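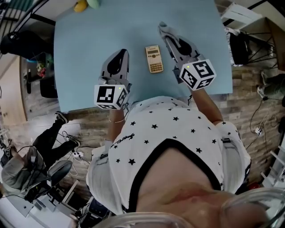

The Wostano audio guide at the Trimerberg Lantern Garden

December
By Tania Seneviratne

The lantern garden at Trimerberg opens every winter on the terraces below the old fort. The lanterns are paper and silk over wire, most of them larger than a person, and they are set out along a path that climbs from the lower gate to the fort wall and comes back down through the orchard. Signs are few. Each lantern has a small plate with a title and the name of the village or club that made it, and that is all you get unless you rent the audio guide.

The guide is a handset made by Wostano, a company that supplies several museums and parks in the region. I used it on two evenings this season, once alone and once with my mother, who is hard of hearing in one ear. This review is only about the guide. The garden itself is worth the trip with or without it.

Getting one

You pick up the handset at the window to the left of the lower gate. You leave a deposit and get it back when you return the unit. There is no advance booking. On my first visit I came at five in the afternoon, when the gate opens, and had a handset within a few minutes. On the second we came at seven and the line went back past the ticket booth. According to the man at the window, they have 200 handsets, and on busy evenings all of them are out by half past six. We waited long enough for my mother to go and find a bench.

If you want the guide, come at opening time. It is still light enough then to see how the lanterns are built, and the lower terraces look plain until dark, but you can walk up slowly and have the upper ones lit by the time you reach them.

The handset

It is a flat plastic unit on a neck strap, with a number pad, a volume key and a small screen. It has one speaker, which you hold to your ear like a phone, and a jack for headphones. Bring your own wired pair. They sell thin earbuds at the window but they are poor, and with the wind on the upper path I could hardly hear the narrator through them. With my own over-ear headphones the sound was clear and the volume went louder than I needed.

My mother used the speaker held to her good ear. She could follow the voice on the lower terraces but not near the food stalls, where there is a generator. With headphones she had no trouble.

The keys are the best part of the design. They are large, raised and stiff enough that I could press them with gloves on. You type the number from the plate, press the green key, and the track starts. To stop, press red. The screen shows the number and the time left. It does not show any text, so a visitor who cannot hear the audio gets nothing from it. I asked for a printed script and was told there is one copy at the window, which can be read there but not taken into the garden. That should be changed.

Battery life was fine. Mine showed a full charge at the start and half when I handed it in at closing.

What is on it

There are 4 languages. I listened in English and tried a little of the German, which was read by a different person and seemed to follow the same script. The English narrator speaks slowly and does not act. I liked that. The music before each track is short.

Not every lantern has a track. The long ones cover the main terraces, and they run to several minutes each. The shorter ones give the subject and the makers and not much more. The subjects come from local history and from folk tales, and if you did not grow up nearby you will need the help. The large heron on the second terrace, for instance, is only a heron until you hear about the flood of the lower town and the bird that is supposed to have stood on the church roof until the water went down. After that the smaller lanterns around it (the boat, the bell, the woman with the bread basket) make sense as one story.

The tracks on how the lanterns are made were the ones I enjoyed most. There is a good one about Luo, the workshop that bends the wire for most of the village groups, with the sound of the wire being cut and a long explanation of why silk is used for faces and paper for clothing. Another follows the lantern makers of Balby, who build in a dairy barn and have to take the doors off to get the finished piece out. The people speak in their own voices, with the English read over them, and you can still hear the original underneath.

The history tracks are weaker. The one at the fort wall is a list of owners and sieges, and it is far too long to listen to standing in the cold. I gave up partway through on the first visit and finished it on the second only for this review. My mother had gone for chestnuts by then.

Problems

The numbering is confusing. The plates were numbered in the order the lanterns were first entered, over many years, and not in the order you meet them. You go from 12 to 88 to 31. The highest number I saw was 473, on a small fox near the orchard gate. This would matter less if the handset told you where to go next, but it does not, and the paper map shows the terraces without the numbers.

Three of the plates on the upper path were in the dark, and I had to use my phone to read them. One track, for the twin carp by the well, described a pair of red lanterns. The ones there this season are blue. I suppose they were rebuilt and the recording was not.

The return window closes at the same time as the garden, so you need to start down early. The signs do not mention this. A couple ahead of us came down late and had to knock on the side door to get their deposit back.

Price

Rental is 6 on top of the ticket, the same for adults and children. For one adult on a first visit I think that is fair. For a family it adds up, and small children will lose interest in it before the second terrace. One handset between two adults works if you bring a headphone splitter, and the staff did not mind when we did this.

Should you rent it?

On a first visit, yes, with your own headphones. Skip the fort wall, listen to everything on the second terrace, and do the Luo and Balby tracks in the orchard, where there are benches and it is quiet. On a repeat visit I would ask at the window which tracks are new. There were only a few this year, and they are marked with a yellow dot on the plate.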